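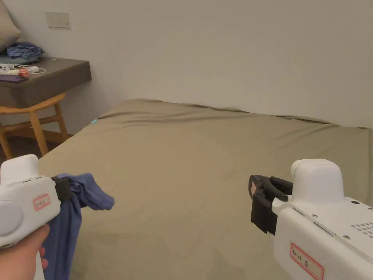 Salma Radwan wrote under my last post that a fitted sheet either fits or it doesn't, and if the corner comes off at night I bought the wrong sheet, end of story. Okay, but I did buy the right sheet! Or I thought I did. So I'm asking again with more detail, and sorry to everybody who already read the short version.

Fitted sheet pops off one corner every single night
Asked by Analyn Dagdag, July 20, 2019
Filed under: Home / Bedding and Laundry

So the background is that we replaced our mattress in March. The old one was a hand-me-down and so thin that any sheet on earth would go around it twice. The new one is a Pendar, which we got at the outlet in Jiltgate, and I love it, my back loves it, no complaints. But it's tall. I never thought of a mattress as tall before.

None of our old sheets would go on. They'd do three corners and then the last one would just laugh at me. Fine, I went and bought new ones, the Sakholm cotton set in the olive color, and the package says it fits mattresses up to 18 inches deep. Ours isn't that deep (I measured it with my sewing tape, and then my husband measured it again with his tape because he doesn't trust mine). When I make the bed it looks great. All four corners on, nice and flat, I feel like a hotel.

Then by morning the corner by the window is off. Always that one, my side, at the head. I wake up with my face on the bare mattress and the sheet bunched up under my shoulder. Sometimes it waits until the next night but not often.

Things I have tried:

Turning the sheet so a different corner goes by the window. Same thing happens, whichever corner ends up there.

Washing it cold and hanging it up to dry in case it had shrunk. No difference that I could see.

Tucking it really far under. This one buys me a night, maybe.

Sleeping in the middle. My husband did not care for this.

I don't want to buy another set if I can help it, these weren't cheap and I like them. I've seen the straps that go underneath, but I also read they can tear the elastic, and they look like something I'd swear at. Has anybody fixed this for real? And is it the sheet or is it me?

3 answers

Canan Yaman
Marked as helpful by the asker

It's probably a little bit you, but in a very fixable way – the order you put the corners on matters a lot more than people think.

Most of us start at the head because that's where we walk in with the laundry basket. You do one head corner, then the other one, then you go down to the foot and haul on it to get the last two over. All that hauling pulls the fabric tight lengthwise, and the head corners get dragged up the side of the mattress until the elastic is sitting right on the edge. It looks perfect when you step back. Then you roll over, sit up against the headboard, drag your pillow around, and off it goes.

What I do instead is go diagonally. Start with your problem corner, the one by the window, and lift the mattress up enough to get the sheet a good hand's length underneath. Don't just hook it over. Then walk around and do the opposite corner at the foot. Then the other two, whichever order you like. The slack gets shared out this way and your bad corner isn't the one that pays for it.

Also check which side is the long side! I know, I know. But on a queen the length and the width are close enough that you can get a sheet on sideways, and it'll sit there looking almost normal. I did it for most of a winter. The label is usually sewn into a bottom corner, but not every company does it the same way, so don't trust the label until you've checked it once by folding the sheet in half and seeing which edge is longer. When you know, put a few stitches of bright thread inside the hem at the foot and you never have to think about it again.

About the straps, I've used the short kind that clip across one corner underneath, like a little bridge. They're fine. The ones that tear things are mostly the metal clips with teeth, and mostly if you leave them on in the wash, so take them off first. You'd only need one, for your window corner. I'd try the diagonal thing for a week before spending anything though.

One more thought, is there a mattress protector under there? If it's one of the slippery waterproof ones, the sheet has nothing to hold on to. My sister's slid around like crazy until she swapped it for a plain cotton one.

Comment from Analyn Dagdag: There IS a protector and it IS the slippery kind. I never even considered it. Going to try your diagonal method tonight with the protector off and then put it back on if that works, so I know which one it was.

Comment from Salma Radwan: I still say buy a better sheet.

Comment from Canan Yaman: Salma you say that about everything :)

Adesuwa Oyewole

I agree with most of what Canan said but I'd look at the elastic too. Turn the sheet inside out and see if it goes all the way around or only around the corners. A lot of sets only have it at the corners, and on a tall mattress that's just not enough pull. The long sides creep up and then the corner has nothing holding it.

If yours is corners only and you can sew a straight line (you mentioned a sewing tape so I'm guessing yes), you can add elastic along the head end in one evening. I used the half-inch kind. Pin it at both ends and in the middle, stretch it as you go, zigzag stitch, done. It won't look beautiful but it's under the mattress. I've done it on seven sheets now, mine and my mother's, and not one has come off since.

Don't cut the elastic until you've got it pinned, by the way. Ask me how I know.

And go easy on the dryer. High heat cooks elastic. Hanging it like you did was a good idea even if it didn't fix this.

Pacita Navarro

Get the 200 thread count ones, they're rougher and they stay put better. Mine are from Navarro (no relation lol) and they never move. I don't know about tall mattresses, mine is a regular one.

Comment from Adesuwa Oyewole: Thread count won't help if the pocket is riding up, but I do agree the silky ones slide more.

Comment from Analyn Dagdag: Update for anybody searching this later. Diagonal, no protector, and the corner stayed on. Then diagonal WITH the protector, and it was off again by breakfast. So I'm blaming the protector and I'm getting a cotton one. Elastic is only at the corners too, Adesuwa, so that's next when I find where I put my machine's foot pedal.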